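Progress report to the Filirine Fund
Project: Home repair and reuse lessons for newcomer families
Period covered: from spring until the end of October
Prepared by: Alper Eren, project coordinator

Dear Britta Schmieder,

I am sending you our second report. The first one was mostly about finding rooms and printing the flyers, so this time I can write more about the lessons themselves.

Participation

We planned four groups and all four are running. Until now 77 people have registered, mostly parents with children in the neighbourhood school. The evening group is full and has a waiting list. The morning group is smaller than we wished, and several mothers told us that the hour is too close to the school drop-off. From next month it will begin at 9:30.

Lessons

The sewing lessons continue to be the most popular. People bring trousers, winter coats and curtains, and they learn to change a zipper or shorten a hem. In the second part of the season we added small plumbing, for example how to change the washer in a tap and when it is better to call the landlord. The vocabulary sheets for this part were translated by the participants from the Gündoğdu association, and we corrected them together. I would like to apologize that the sheet on electrical safety is still only in English.

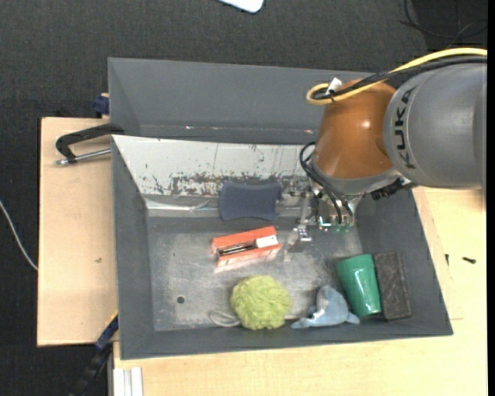
Budget

From the grant of $1000 for materials we have spent $475. The biggest cost was thread, needles and good scissors. The flyers were printed by Postex at a lower price than in our application, and with your permission I would move the difference to bus tickets. The receipts are in the attached folder.

Difficulties

The lending of tools did not work well in the beginning. We had no written list and two drills came back very late. Now each borrower signs a card with a return day. We also still look for a second sewing teacher for the Zatodska group.

Next steps

We will finish the electrical sheet, start the new morning hour and hold an open repair afternoon before the holidays. You are very welcome to visit.

With kind regards,
Alper Eren

Related items
First report to the Filirine Fund
Tool lending card (printable)
Vocabulary sheet: taps and drains
Repair afternoon: how to register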